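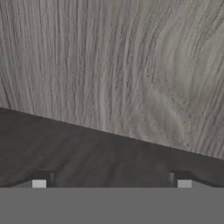 Bolhas e manchas brancas no verniz de uma bancada: lixar tudo ou só a camada superior?

Dong-hyun Seol
Apliquei três demãos de verniz poliuretano à base de água (Visov acetinado) numa prancha de carvalho tingida de cinza. Entre a primeira e a segunda lixei com grão 240. Entre a segunda e a terceira esperei só 90 minutos, porque a superfície já não pegava no dedo. Na manhã seguinte apareceram microbolhas e uma névoa esbranquiçada perto de uma das pontas. A prancha tem 184 cm de comprimento e 40 mm de espessura. Foi em fevereiro, com chuva, garagem fechada. Preciso remover até a madeira ou basta nivelar a última demão? O tingimento é fino e não quero refazê-lo.

Bok-nam Jeon
Seco ao toque e pronto para nova demão são estados diferentes. A névoa é umidade ou solvente retido sob a película. Procedimento:

Deixe curar uma semana com ventilação, sem calor direto. Parte da névoa pode sumir nesse período.
Lixe com grão 320 e taco rígido, sempre no sentido do veio, até as bolhas abrirem e nivelarem. Pare se o pó passar de branco a cinza: você chegou ao tingimento.
Aspire e passe um pano de microfibra levemente úmido.
Aplique uma demão fina com pincel sintético ou aplicador de espuma, sem repassar o trecho já espalhado.

Meça a umidade da madeira antes. Acima de cerca de 15% eu não envernizaria.
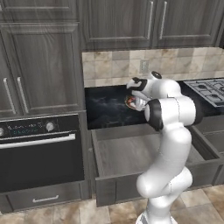
Bancada escura e armários cinza com veio de madeira aparente.

Para esse tipo de tom prefiro acabamento fosco, que disfarça melhor as marcas de taco. O acetinado denuncia qualquer desnível na luz rasante.

Ultness
Comigo foi o rolo. Troquei por um de pelo curto e as bolhas pararam. Não sei dizer da névoa.

Dong-hyun Seol
Obrigado. O medidor marcou 12% no centro e mais na ponta manchada. Vou esperar a semana e lixar depois. A bancada fica perto da pia, então selo também a face inferior e os topos, que estavam crus.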